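Wikholm Tall Cabinet – Fitting and Adjustment Guide
Section 2: Hanging and adjusting the door

Read this section through before you start. The cabinet body must already be standing upright, level and fixed to the wall as set out in Section 1. Do not hang the door on a cabinet that is not fixed. The weight of an open door can pull it forward.

The Wikholm door is supplied undrilled on the handle side so that it can be hung on the left or the right. Decide which way it should open now. The hinge cups are already pressed in and the door can be turned end for end to change sides.

You will need a cross-head screwdriver (not a power driver), a pencil, a short spirit level and a second person to hold the door.

Fitting the hinge plates

1. Find the row of holes along the inside front edge of the side panel. Hinge plates go in the pairs marked with a small dot.
2. Fix each plate with the two short screws from bag 13. Tighten them until the plate no longer moves, then stop.
3. Check that the arrow on every plate points towards the back of the cabinet.

Note: Cabinets sold before January used a longer plate screw. If your bag contains both lengths, use the short ones. The long ones will come through the side panel.

Hanging the door

4. Lay a folded blanket on the floor in front of the cabinet and stand the door on it.
5. With one person taking the weight, hook the top hinge onto its plate and press the back of the hinge until it clicks.
6. Work downwards and clip the remaining hinges in the same way.
7. Pull gently on the door at each hinge. If one comes away, unclip it and start again from the top.

Caution: Keep fingers clear of the hinge arms while the door is being moved. Keep children out of the room until the last hinge is clipped in.

Adjusting the door

Each hinge has two adjusting screws. The front screw moves the door sideways and the rear screw moves it in and out. Height is set by loosening the plate screws a half turn and sliding the plate.

8. Close the door and look at the gap down each side.
9. If the gap is wider at the top, turn the front screw of the top hinge a quarter turn and look again. Do the same at the bottom if needed.
10. If the door stands proud of its neighbour, turn the rear screws by the same amount on every hinge.

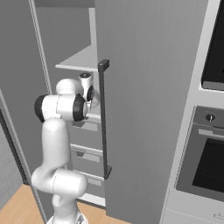

Adjustment is easier before the shelves are loaded, and a door that was straight when empty may need another quarter turn a week later. Allow for the full swing before you decide where anything else in the kitchen will stand. A tall door takes up a lot of room when it is open, as the grey one does, and you should still be able to reach into the cabinet past the handle. If it meets a wall or another handle, fit the Trollero door stop, part 395, sold separately.

11. Open and close the door several times. It should not rub or spring back.
12. Press the plastic covers over the hinge arms.

Note: Replacement hinges are ordered under part number 3414. Give the side the door is hung on.

Text checked by Chutima Nakpan, Thursday, September 26, 2024.

Go on to Section 3 for shelves and pull-out baskets.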